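# Small agency, ads on social networks: should we sign a yearly spending commitment with a reseller?

**Posted by drodby_marketing**

Hello everybody. I work in a small agency called Drodby and we buy advertising for local shops, mostly on social networks and a little on search. Until now we pay for every campaign by card, month by month, and the client gets the invoice from us with our fee on it.

Last week a reseller, Van Beek, offered us a partnership. In short, we promise to spend a minimum amount in 12 months across all our clients, and in return we get a rebate at the end of the year, a contact person, and early access to some ad formats. The minimum is divided by month and comes to $2,075 per month. In a normal month we are over this. In January and February we are usually under it, because the shops do not advertise after the holidays.

My doubts are these:

- If we are under the minimum in one month, can we make it good in the next month, or do we pay the difference? The contract says "reconciled periodically" and I do not understand what period this is.
- Does the rebate belong to us or to the clients? One of our clients, Sanditz, has a written contract with us which says that all discounts must be passed on.
- Who owns the ad accounts? Van Beek wants to open new accounts under their business profile and move the campaigns there.

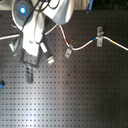
## Hauke Hellwig

I have signed two contracts of this type, one was good and one was not, so I will try to answer in your order.

**The minimum.** "Reconciled periodically" means nothing until a period is written next to it. Ask for the words "reconciled annually" and ask that any amount over the minimum in one month is carried forward and backward inside the contract year. If they refuse the backward part, your January is a problem, depending on when the contract starts. With a start in March, you would have many good months saved before the weak ones arrive. With a start in December you have one strong month and then two weak ones immediately. I would ask for the March start even if they say yes to everything else.

Also check what counts as spending. In my bad contract, only the net media cost on one single network counted. Search did not count, and campaigns that were stopped by the network and refunded were taken out again. We believed that we were over the line and we were $338 under it. It is not a big sum, but the rebate was "all or nothing" and we lost the whole of it.

**The rebate.** For Sanditz you have already the answer, their contract says it. You must pass on their part, in proportion to what they have spent. For the other clients it depends on what you have written with them and also on the law where you are, so please let somebody qualified read it. My own opinion is that you should tell all of them. A client who finds out about a rebate from another person will not trust the next invoice, even when the invoice is correct.

**The accounts.** Here I would be strict. Do not move the campaigns into accounts which belong to the reseller. When you leave, the history stays with them, and you start again with new accounts that have no past results. The better solution is that each client owns the account, and you and the reseller have partner access. Most resellers can do their billing in this way. If Van Beek says it is impossible, ask them to put it in an email.

Before you sign, I would do these steps:

1. Take your spending of the last 12 months, per client and per network, and remove your biggest client. If you are still over the minimum, the contract is safe for you. If not, you are depending on one client who has promised you nothing.
2. Ask for the rebate table as an attachment to the contract. In the offer letter it has no value.
3. Ask what happens with your logo, because resellers like to publish "our partners" next to clients you have never met. 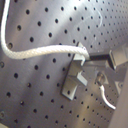
4. Ask for an exit clause. Thirty days would be very good, ninety is acceptable.
5. Ask on which date the rebate is paid, and whether it is paid as money or as ad credit. Credit that expires is worth much less.

## gravel_and_sons

we have an agency with the name Gravel, similar size as yours. dont sign. the contact person answered me two times in one year and the "early access" was a format that everybody had one month later. just pay by card and collect the points

## Ignacio Benavides

I agree with Hauke in almost everything, only one thing I see differently. He says that for the clients without a written clause you should tell them about the rebate. I would go further and write it in the next contract, with a fixed sentence such as: "The agency may receive volume rebates from media partners. These are kept by the agency / passed on to the client." You delete the part that is not valid. It took us one afternoon to add it to 26 contracts, and only one client called to ask what it was.

About the opinion of gravel_and_sons: it can be true, but the card also has a limit. In our strongest month the card was blocked in the middle of a campaign, and the ads of three clients stood still until the bank opened the next morning. With a reseller we have monthly invoicing and this does not happen any more. For me the invoicing is worth more than the rebate. If Van Beek will give you monthly invoices without a minimum, even with no rebate at all, I would take this first and talk again after six months.

One small question for you, drodby_marketing: is the minimum of $2,075 before or after tax? In our offer it was not written, and we had to ask two times before we received the answer.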